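Utility sink

A utility sink is a deep basin used for cleaning, soaking and rinsing tasks that are unsuited to a kitchen or bathroom sink. It is commonly installed in basements, garages and workshops.

Design

Most models have one or two basins – the second is often used for rinsing. The Trevetti 440, a floor-standing model, has a capacity of 114 liters. Smaller wall-hung types, such as the Eskola, hold 43 liters.

Wear

Surfaces exposed to grit and hard tools become dull over time. Scratches and brown stains are common on the floors of gray containers in heavy use.
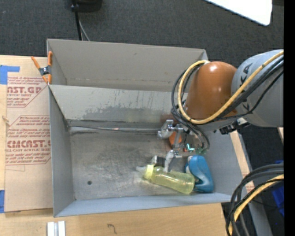
See also

Floor drain
Laundry room
Mop sink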